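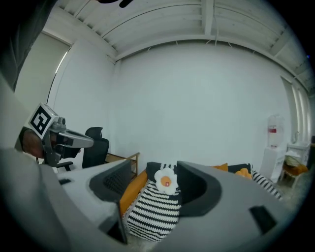
Give the Small Teams Their Saturday Back

November 18, 2016

The endurance season wrapped up in October and I still haven't gotten it out of my system. I have watched the last hour at Orkdale twice more since I got home, once with the sound off so I could concentrate on the lines through the final chicane, and I'd happily watch it again tonight. But there is something I want to get down while the schedule for next year is still being argued over, and it has to do with Saturday mornings.

For years the Orkdale weekend had an open test session on Saturday, before qualifying. Every class was out together, prototypes and GT cars and the little production-based cars at the back, with no points on the line. Then two seasons ago the session was cut to make room for a longer autograph period and a sponsor parade. I like autographs fine. I have a hat with so many signatures on it that you can't read any of them! But the trade was a bad one, and I think the series should undo it.

Think about who used that session. The factory teams didn't need it. Clavex had already run its cars at three tracks over the winter, with a truckload of spare parts and an engineer for every corner of the car, and whatever they were missing they could find on a simulator. The teams who needed it were the ones like Niven, who show up with one car, one spare engine if it's been a good year, and drivers who have day jobs. For them, a morning of laps in traffic was the whole preseason.

And traffic is the thing! You can't practice being passed by yourself. Anybody who follows this sport knows that the best part of it is the mixing, the moment a prototype comes up on two GT cars fighting for position and all three drivers have to make up their minds at once. It takes trust, and trust takes laps. I stood at the fence outside turn 5 during this year's race and saw more hesitation in the first hour than I used to see in a full day. Cars lifting where they didn't need to, cars diving where they shouldn't. There were two long yellows before the first round of pit stops was done, and both started with a faster car and a slower car guessing wrong about each other.

I can't prove a test session would have prevented either one. I do think it would have helped, and I notice that the drivers interviewed afterward kept coming back to the same complaint, which was that they hadn't seen the other classes at speed until the green flag.

The usual answer is money. 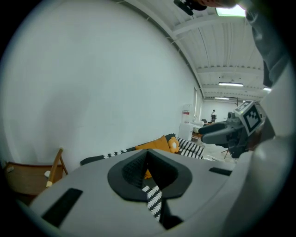

Running a session means paying corner workers and safety crews for a few more hours, and it puts miles on cars that the smaller teams can barely afford to run as it is. I take the second point seriously. Tires are expensive. But the session was always optional, and teams kept signing up for it. When I talked to one of the crews in the paddock this year, they told me they would gladly pay an entry fee for it. Put the fee at 2000 dollars a car and I bet you'd still have most of the field lined up at the end of pit lane before the coffee stands opened.

There's also the matter of us in the grandstands. A Saturday ticket used to buy you a full morning of engines. I brought a neighbor's kid to that session once, years back, a kid who had never seen a race car in person, and we walked the entire outside of the track while it was going on. We could stop wherever we wanted. Nobody was in our way, and there was no leaderboard to worry about. By the time we reached the esses the kid could tell the classes apart by ear with both eyes shut. You don't get that from a parade lap at 50 miles an hour with somebody waving a flag out the window.

I'd make a few changes if it came back. Shorten it a little. Give the last half hour to the smallest class alone, with the camera crews covering it, so those teams have footage to show the people they're asking for money. Zurnon already sponsors the rookie award, and a rookie-only stretch with their name on it seems like an easy sale. Keep the autographs too, but move them to lunch, when everybody is standing around the paddock anyway.

And please, let car 259 go out first. That old coupe has been last on the entry list for as long as I've been coming, it has never won a thing that I know of, and it gets a bigger cheer from the hill than the overall leader does. I've yelled myself hoarse for it in the rain. I'll be back on that hill next year whatever the schedule says — I'd just like to be there at eight in the morning, with something to listen to.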